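Plernudero widens grasp recording to glass and clear plastic

6 November 2021

Plernudero has begun the second stage of its grasp recording program, moving from boxes and tins to objects that let light through or throw it back. The company said the new recordings will go to the group that trains its picking model, now at version 2.

The first stage closed in April with 161 object types. All of them had matte or printed surfaces, and the model trained on them dealt poorly with clear items. In bench trials it placed the fingers correctly on 98 of the opaque types but often closed too early, or off center, on drinking glasses and bottles.

For the second stage the company drew up a list of 70 items, among them colored vases, tumblers, jars and soft bottles. Operators carry out each grasp with a hand-held gripper that has a camera mounted behind the fingers. The tool stores video and finger opening together, so that each picture can be matched to the width of the grip at the same moment. Grips are recorded near the base, at the narrowest point and just under the rim – the third position only where the shape allows it. 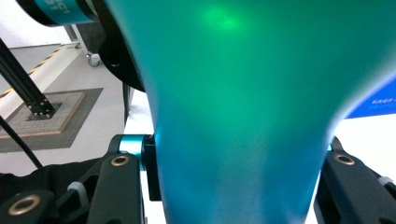
Why not produce the examples in simulation? Rendered glass is still too clean, and a model trained on it alone tends to fail on reflections from lamps and table surfaces.

Deller, which builds the hand-held tools, has supplied a revised finger joint with less side play. Wear in the earlier joint changed the measured opening over a long shift, and part of the first-stage data had to be corrected afterward. The new tools are checked against a gauge block at the start of every session.

Recordings are made at two sites, Carbone and Grerkano, under different lighting. Carbone uses fixed overhead lamps, while Grerkano changes lamp height between sessions. Failed grasps are kept and labeled as failures – the first stage discarded them, a choice the training group later asked to have reversed.

Plernudero has not said whether the data will be released outside the company. A technical note on the recording format is in preparation.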